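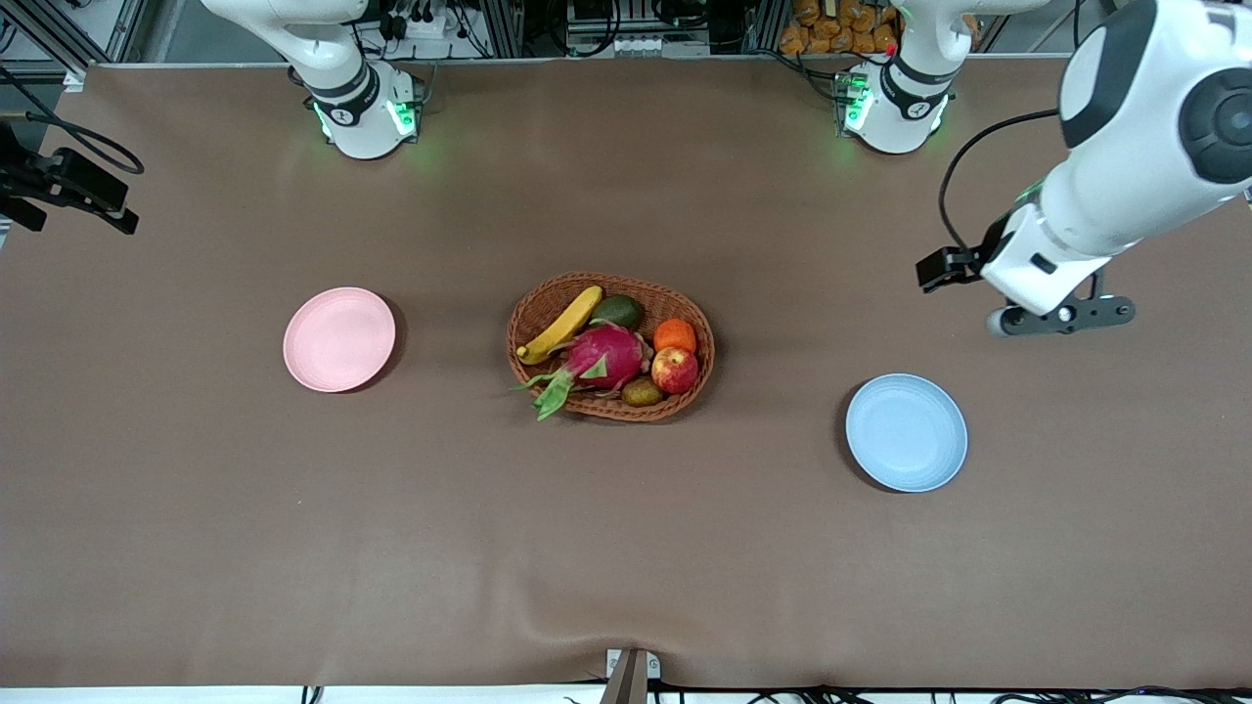 Budget question for a two-arm tabletop setup, need answers before the September order window closes. I run a small teaching shop, we do evening classes plus some contract testing for a packaging outfit, and I have to put in a purchase list for a second station. First one is done and works fine. Two white arms on the far side of the table, brown cloth over the top, task is sorting fruit out of the wicker basket onto the pink plate and the blue plate. The arms I have a quote for already (Skanura, same model as what we have) so please don't tell me to buy different arms, that ship sailed. What I need help with is everything else. Last time the "everything else" line was a guess and I guessed way low.

What I have down so far, not counting arms:

Grippers, one pair, parallel, Wemon. 1684 for the pair with the mounting plates.
Rack out of aluminum framing, 598 as a kit, you cut nothing, bolts included.
Table, we own one that should do.
Cameras and mounts, no idea. Last time we bought them in dribs and drabs and the receipts are all over.
Cables, no idea.
Power, no idea. Is one power strip ok or does each arm want its own circuit?
Props. Plates, basket, fruit, cloth. Do people even budget this?

So the questions:

1. How much should I put down for camera mounts and cables combined?
2. Do I buy spare gripper fingers now or wait till something breaks?
3. Real fruit or fake fruit? We go thru a lot of it if it's real.
4. Would you spend on a proper lighting rig or just live with the ceiling lights? I get shadows next to both plates on the current one.

Whole thing has to be one request, I can't go back for a second bite until next fiscal year. Thanks in advance, sorry for typing this fast, class starts at 6.

Edit: someone asked in a message, the room is about the size of a one car garage. Second station would go back to back with the first.

Edit 2: shipping is not in any of the numbers above. Didn't think of that. Ugh.

3 answers

Answer 1 (accepted)

Did this twice, second time with a real budget. Going in your order.

Mounts and cables. Put 956. That was my actual total for the second station, three camera mounts with clamps, long USB runs, one powered hub, sleeving, and the network bits. Cables were more than half of it, which surprised me. Long ones cost a lot more than short ones and you always need long ones, since the run goes down the back of the table, across, and up the rack. Measure with string along the real path. Then add an arm's length. Don't measure straight line, I did that and ended up with two cables I couldn't use.

Also buy floor channel. I see black cable under the near edge of your table at the right and that's where people's feet go. It's cheap, put it on the list, get it for both stations at once.

Spare fingers: buy now. Two full sets. You only get one bite at the money so you have no choice really. Same with the little tips if yours come off separately. Also one spare cable for the gripper, the kind that loops down the forearm. That loop flexes every single move. Ours quit at a bad time and the replacement was six weeks out.

Fruit: fake for practice, real for whatever the customer signs off on. Check the weight of the fake stuff before buying a lot. Most of the foam ones weigh nothing and they scoot when the finger touches them. There are weighted ones. Heinonen sells a mixed box, not cheap, but ours held up. If you use dragon fruit with those floppy leaf bits, the fake ones are stiff, so you'll want the real thing for at least some runs. Same for kiwi, fuzz matters more than I expected with smooth fingertips.

Lighting: skip the rig. Get two soft panels and put them high on opposite sides. Will knock the shadows down plenty. If the camera gain is fixed then leave the lights on 20 minutes before you start, ours drift.

Power: call whoever does electrical for the building. Seriously. Read the plate on each controller, add it up, and ask them. I'm not going to guess for you. What I can say is put the arms on one strip and the computers and hubs on another so you can kill the arms without losing your logs. And an e-stop you can reach from the near side, if it isn't already in the arm quote. Check, mine wasn't.

Props line: yes, budget it. I put 200 per station per year for plates, baskets, cloth, replacements. Finance never asked once. Get plates in doubles, same batch. Colors change between batches and then your pink isn't your pink.

Comments on this answer:

- ok this is great, 956 is going straight in the sheet. did the hub come with its own supply or separate? (asker)
- Separate. Fifteen bucks or so, I forget. Get the supply the hub maker lists.
- Second the same-batch thing. We had blue plates from two orders and had to redo a pile of work.

Answer 2

I would push back on using the table you own. Is it heavy? Two arms swinging on a light table, the whole top shakes and your cameras shake with it if they're clamped on. Either get a heavy table or mount the cameras to the rack so at least they're not moving with the top. Ask Skanura for the base bolt pattern and the min. top thickness before you commit, they'll send you a drawing.

Cloth too. If it isn't held down it creeps, and you get wrinkles like the one near your front edge. Plate sits on a wrinkle, plate's tilted. Clips or double sided tape. Tape is like four bucks. Matte cloth if you can find it, anything with a sheen to it bugs some cameras.

Back to back in a one car garage sounds tight. Where do you stand? Leave enough to walk behind a chair, both sides. Tape it out on the floor first, arms at full reach, then order.

Shipping: we paid more for freight on the framing than I'd like to say. Kit is long, long boxes cost. Ask them to cut it to under whatever the carrier limit is.

Comments on this answer:

- table is heavy, old workbench, takes three of us to move. good point on the drawing tho, will ask (asker)
- Back to back also means both racks end up in the middle. Could you share one? Saves you the 598.
- huh. maybe. one rack holds a lot of stuff already, there's bread or snack bags on a shelf over there (asker)

Answer 3

Just lease it. Plarkcombe does whole stations on a lease, arms and table and everything, they show up and bolt it together. Way less hassle then buying all the bits. Don't know what they charge now.

Comments on this answer:

- Asker said arms are already quoted and it has to be one request. Lease is a yearly cost, different pot of money most places.
- We looked at them, they wouldn't do a mixed setup with arms you already own. Might have changed.
- can't do lease here, has to be purchase. thanks though (asker)
- Put a line in for contingency whatever you do. Ten percent. If they strike it they strike it.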